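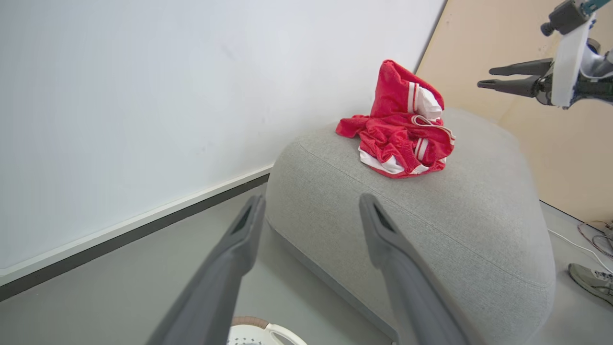 A two-finger gripper facing a red garment on an ottoman

The Wuneck guideline is a set of working rules for two-armed robots that handle clothing in furnished rooms. It was drafted at Cirkero and first issued in February as sheet 710. Clause 3 covers cables on the floor, and clause 12 covers the space to be kept between the arms.

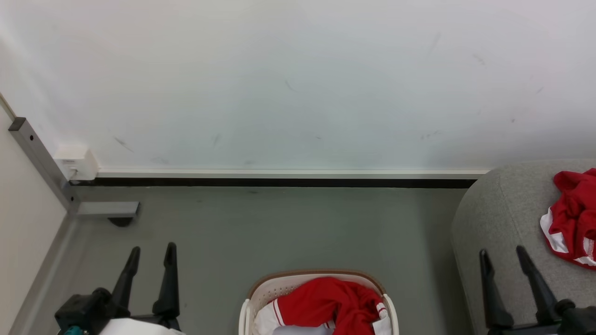
Placement rules make up the longest part of the guideline. A garment counts as placed only when no part of it hangs over the rim of its container. Containers with perforated sides, such as a white plastic laundry basket with a tan-brown rim, are permitted, but fingers may not be closed on the openings. Upholstered seats are classed as soft supports under sheet 617, a separate text maintained by Stulov. The Rizvi revision added limits on finger pressure against them.

See also: Soft supports; Gripper clearance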